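Bowl

A bowl is an open, usually round dish used to prepare, serve, store or eat food. Most bowls have a curved interior with no sharp corner between the bottom and the wall, so that liquids and loose foods collect at the center and can be reached easily with a spoon. Bowls are among the oldest kinds of container and are found in nearly every culture that cooks food.

Shape and parts

The top edge of a bowl is the rim or lip. The wall runs from the rim down to the well, the lowest part of the interior. Many ceramic bowls stand on a raised ring called the foot, which lifts the hot underside off the table and gives the fingers something to hold. Metal and plastic mixing bowls often have no foot and rest on a flattened base.

The line between a bowl and a plate is not fixed. A pasta bowl or soup plate is wide and shallow with a broad rim, and some makers list it with plates and some with bowls. A deep bowl with one handle is generally called a cup or mug, although soup mugs and porringers fall between the two.

Materials

Early bowls were made from wood, gourds, stone and fired clay. Earthenware is porous unless glazed. Stoneware and porcelain are fired at higher temperatures, absorb little or no water, and make up most household tableware today. Glazed bowls may be one color outside and another inside. Rims are sometimes finished with a colored band or with gold, and metallic decoration of this kind is generally not suitable for microwave ovens.

Stainless steel is common for mixing and washing. It does not chip, is light for its size, and can be chilled or set over a pan of simmering water. Its main drawbacks are that it scratches, dents if dropped, and grows hot to the touch quickly.

Glass bowls are used for salads, desserts and baking. Melamine and other plastics are used where breakage is a concern, as in school cafeterias and on boats. Wooden bowls are still turned on a lathe, mostly for salad, bread and fruit, and are washed by hand and rubbed with food-grade oil.

Disposable bowls

Paper bowls are pressed or rolled from paperboard and given a thin lining of plastic or wax that keeps liquid from soaking through. The rim is usually curled outward, which stiffens the wall and gives a lid something to grip. Bowls made from sugarcane fiber or molded pulp are also sold. Lined paper bowls are accepted for recycling in some places and refused in others, depending on the equipment available to separate the lining.
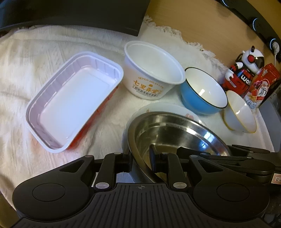
Restaurants and packaged food companies often have paper bowls printed with a name or design, making the container a form of advertising as well as a dish. A white round one printed in orange-gold with the words "SEVEN MILES LANE" and the Chinese characters "七里弄堂" has the thick rolled rim typical of the type. Rectangular trays serve a similar purpose for takeout and ready meals, and ribs molded into the walls, as on the plastic tray to the left of the paper bowl, add stiffness to thin material. Reusable bowls come in a wider range of finishes, among them shiny stainless steel, blue with a white interior, and white with a gold rim.

Storage and care

Bowls of the same pattern are normally stacked one inside another. Mixed sets stack less well, and a wide, shallow bowl placed on top of a narrow one tends to tip. Paper liners or cloth pads between pieces prevent the foot of one bowl from scratching the glaze of the next, and are advised for gold-rimmed ware.

Food residue should be rinsed off before it dries. Starches such as rice and oatmeal come away more easily after a soak of 20 minutes in cool water. Ceramic bowls with cracks or deep chips should be taken out of use for food, as the exposed body can hold moisture and bacteria.

See also

Chopsticks
Mixing bowl
Paper cup
Plate
Tableware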